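Notebook, 14 April 2021

Mudura single, sleeve + mix notes
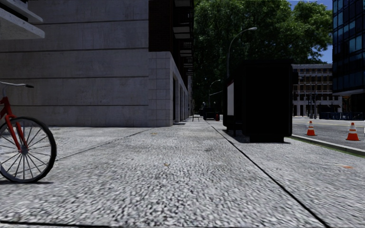

Mix 3 of the Plarkby track bounced at 97 bpm, vocal still too dry. Perrine Lecomte wants the snare down, I dont. Tried plate at 580 ms, better, keep. Sleeve: red bike at the left edge stays, title goes over the pale grey paving further back, speckle up close is too busy for small type. Pressing qty 100, ask Stellivik re test copies. Bass DI hums on chorus 2, recut tomorow.

Recent entries
Arnaud EP, tape transfer
Drum room, mic swaps
January rough mixes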